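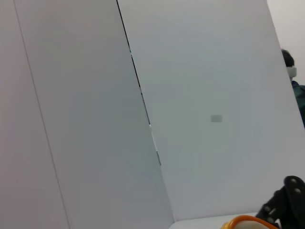

Wrist view at the partition, arm cell, June.

Handling rules meeting, June. Notes by me (Kirsten), typed up over lunch, so shout if I got you wrong!

There: Jeferson, Aníbal, Amrit, Nathalie, me. We started late, the Olletti call ran over.

1. Where people stand. Jeferson wants one rule for everybody: outside the partition while the arms are powered, no leaning in to fix a zipper. Amrit asked if that covers guests from Prustham too. Yes, it does, and masks stay the same as before. Agreed by all of us.

2. Two arms on one item. This took forever (my fault, I kept asking questions). Aníbal's draft says one arm gets a firm hold before the other one touches the fabric, and the free finger stays clear of the handle. 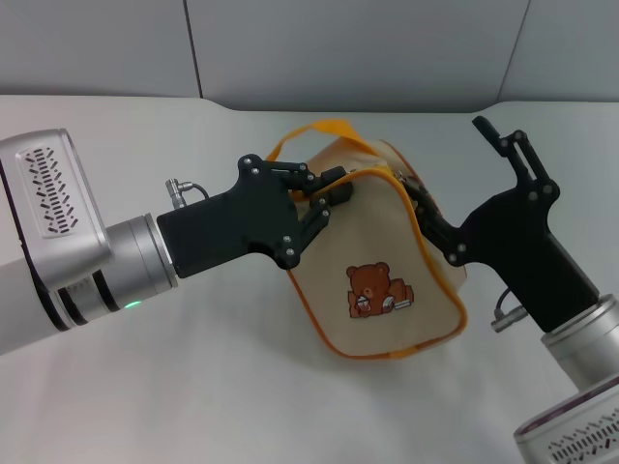

Nathalie likes it but thinks "firm" is too vague for a soft bag, and I'm with her. She'll rewrite that line with a grip setting in it. We also argued over pulling on trim and straps. For now: pinch near the zipper edge, never lift by the strap alone.

3. Logging. We have 995 runs in the Ploren folder and 37 of them have no operator name. Come on, people! From now on no name means the run gets left out. Jeferson will chase the 37.

4. Stop button check. Amrit wants it before every session, I wanted once a day. Vote went Amrit's way, 4 to 1, and fine, I'll live.

To do: Nathalie, section 2 wording. Aníbal, print the new sheet for the Eynon cell. Next one at 2, same room.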